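Storing fruit on the table: all together or separate?

Endale
I keep all fruit in one crate on the table. My wife says the apples make the grapes soft too early. Is it true?

badano35
Yes. Apples give off a gas. Grapes should go in the fridge.

Flindix
I don't agree — in my house everything is eaten in two days, so it does not matter.

Endale
Thank you both. We eat slowly, so I will move the grapes first. The melon can stay with the apples for now.

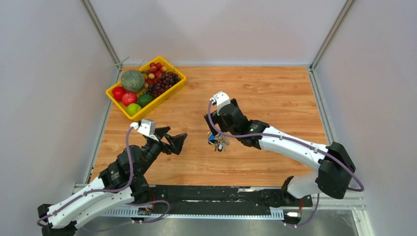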